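The Counter and the Doors Above It
Notes for my talk at the Cukholm evening course, second part, after the coffee

Start at 7:15. Check that the microphone is on. Speak slowly, I become fast when I talk about cabinets.

Opening

Good evening again. Before the break we spoke about what is inside the cabinets. Now I would like to speak about two things which we touch every day and almost never think about: the counter, and the doors over the counter.

Ask the room: when you came home today with your bags, where did you put them? Wait for answers. Most people will say the counter. Then ask: what did you have to move first? Wait again, this second question usually takes longer.

In the Dellent course last winter I asked people to write down everything that stayed on the counter for a full week. The longest list had 76 things on it. The shortest had two, and I was jealous of that person.

Slide: the counter 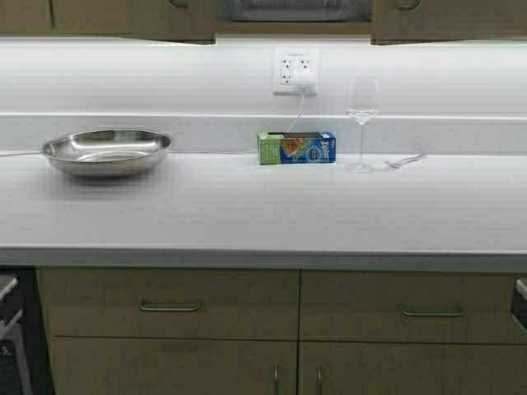

A counter collects objects which do not have a place yet. They are not dirty and they are not broken, so we leave them, and after some days our eyes do not see them anymore. My advice is to sort them by the question "where will I use this next?" and not by the question "what kind of thing is this?" Take the Ziploc box against the backsplash. Bags are used when we put food away, so its home can be a drawer close to the refrigerator. A wine glass goes up, behind a door. A steel bowl goes down, with the other bowls, if they fit one in the other. And then the cables. Cables are the difficult family, and I come back to them in a moment.

Say also: look how much white surface is still free on the right side. This is a good counter. It needs five minutes, it does not need a new kitchen.

Pause here. Somebody always asks if a nice object may stay out. Yes, of course. I keep a bowl out at home myself, for lemons. The rule I use is that you should be able to wipe the full length of the counter with one hand while the other hand holds what you lifted.

About the cables

Charging in the kitchen is normal now, I do not fight against it. But choose one outlet for it, and let the cord stay at this outlet. If the cord is longer than it must be, tie it. A loose cable lying at the back catches crumbs, and when you wipe, you pull the phone down.

Keep cords away from the sink and from the stove. I say this in every talk and I will say it also tonight.

For those who want to buy something: the Irum clip is small and holds two cords under the edge of the cabinet. A piece of string does the same work. (Do not spend more than one minute on this, last time we lost ten.)

Slide: two doors, two handles

Now we look up. When two doors meet in the middle, the handles sit next to each other on both sides of the gap. This is practical, because your hand learns one place for both doors. It also means that this place gets the most grease from fingers. When you clean, begin at the handles, then go to the wood beside them, always in the direction of the grain.

Use a cloth with warm water and one drop of dish soap. Dry immediately with another cloth. On wood-look doors I would not use anything with sand in it — the surface becomes dull and you cannot bring it back.

Handles which stand out from the door like these ones are easy to clean behind. Put a thin cloth through and pull it left and right, as when you polish a shoe. 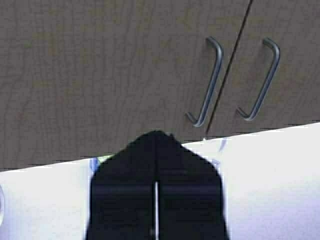 Which door for which things

I suggest that you give the first door, the one your better hand reaches, to the things of every day. Plates, glasses, the cup you always take. The second door can have things of every week. What you use only in December does not live at this height at all.

In the Uçar workbook, which some of you have, there is a page with a drawing of the cabinet where you can write what goes on which shelf. Please use a pencil. My first plan was wrong and my second plan was wrong too.

A few measures, because people ask me:

1. Measure the height of your tallest glass before you move a shelf. Measure also your tallest bottle, if bottles will live there.

2. Measure how far the door comes out when it is open. In my kitchen one door comes out so far that I must step back, and behind me is the table. I lived there for a long time before I understood why I always had a blue mark on my hip.

3. Look at the lower edge of the door, where it moves over the counter. With a slim handle like this one, you hold it low, close to the bottom end, and the door comes toward you with little effort. Anything tall which stands under the cabinet should be far enough back that your hand does not push it on the way.
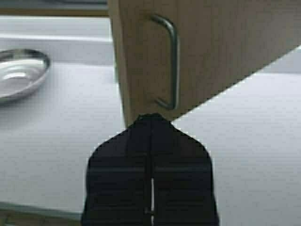
The open door

I would like to stay some minutes with the door which is open, for this is where small accidents happen in a kitchen. We open it, we take the plate, we turn to the stove, and the door stays. Then we come back with the head a little down, and there is the corner.

The habit I try to teach is simple — one hand takes the thing, the other hand stays on the handle until the door is closed again. It feels slow the first days. With children I make it a game, who can close the door with no noise.

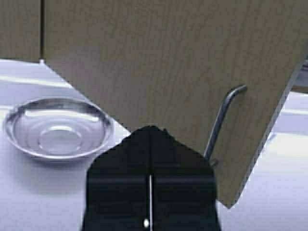
If the door does not want to close, or if it opens again by itself, look first at the hinges. Many hinges have a small screw for moving the door a little to the side, and another one for in and out. Turn a quarter only, close the door, look at the gap, and then turn again if necessary. Use a screwdriver you turn by hand. With the electric one it is very easy to destroy the screw head.

If the hinge itself is bent, replace it. Bring the old one with you to the store, the holes are not always in the same place. I paid 65 for new hinges in my whole kitchen, and this was a good decision.

Exercise, if there is time

Give out the sheets. Everybody draws the counter at home from memory, with all that stands on it now. Then they draw a circle around the things that were not used this week. Neighbors compare. Five minutes, not more.

Questions

Probable ones: smell inside cabinets (leave the doors open for an afternoon, wash the shelves, no perfume). Shelf paper (yes, but not the sticky kind). Stone or wood for the counter (I do not give advice on this, I only clean them).

Workbooks are on the table at the exit. The next course is in Dellent, room 292, and the list for names is beside the workbooks. Please return the pencils.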